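Dagim Tekleab
@dagimtekleab

Right, a thread on the two-armed thing we're building at the Wubshet workshop, seeing as people keep asking when it'll do their washing up. Not soon.

The plan came from a talk at Zurkville where a man said a pair of arms could clear any table in any house. Any table. I asked which ones he'd tried and he moved on to the next slide.

So we bought two second-hand arms, bolted them to a stand and spent 12 weekends on wiring. I've nothing against wiring. I do object to being told the hard part is "basically solved".

The Gronier software scored its grips for us. 146 good out of 161, it said. Lovely number. Then I read how it decides what a good grip is – the fingers stop closing. That's it. They'd stop closing on a doorknob.

I've switched the scoring off. We write it down in a notebook now, and a cup only counts if it goes where it was meant to go and keeps its shape.

Paper cups are my test and I'm sticking with them. A tin forgives you. A paper cup folds the moment you squeeze a bit too hard, and one lying on its side is a different job from one standing up.

Someone from the Zorkov forum told me to clear the table and try one cup on its own, "to build confidence". Whose? My kitchen table has never had one cup on it. It has bread, toothbrushes still in the packet, seasoning and half a toy truck.

Bench as it stands:

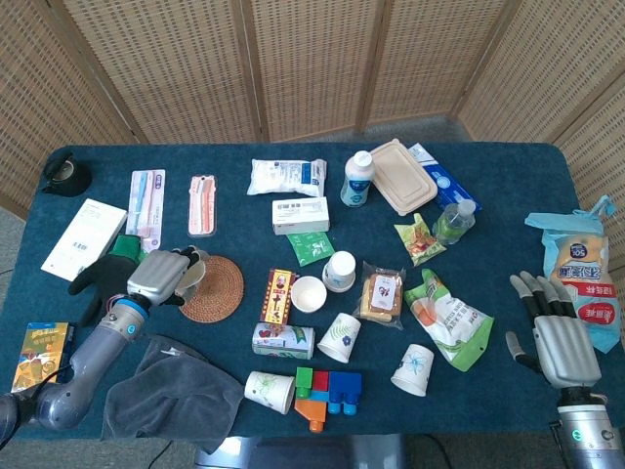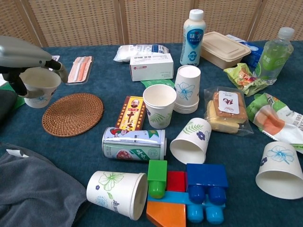

Cups, shopping and toy blocks on the cloth. The left hand is at a cup in both.

Yes, I know a hand round a cup looks good in a still. Everything looks good in a still. Ask me again in March.

Next job is the cable run on the left arm, then the force limit on the fingers. If you've set one of those without guessing, I'd like to hear how – with numbers please, no videos with music on.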